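**Pre-session check, break counter station, 21 May 2022**
Filled in by me (Yaowalak), for the Curkimero cup-and-pod set

- [x] E-stop pressed and released before homing
- [x] Arm speed on the slow setting
- [x] Gripper fingers tight. I gave them an extra quarter turn anyway!
- [ ] Cable slack okay at full reach. Still not thrilled with this one (see below)

I like this spot, the clutter is exactly what the model needs, but please look at where the ribbed cable loops before you start teleoperating.
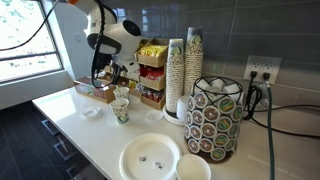 *Arm over the far end of the counter, cable loop beside the gripper, open cups below.*

- [x] Cords at the outlets noted, keep the arm away from that end
- [x] Window glare: bad on the left, so tag those episodes "bright"
- [ ] Disk space for the next 20 demos

Themis, can you re-clip the cable and sign the open boxes? We're at 1,572 episodes out of 4,000, so there's no rush. Colour check is done.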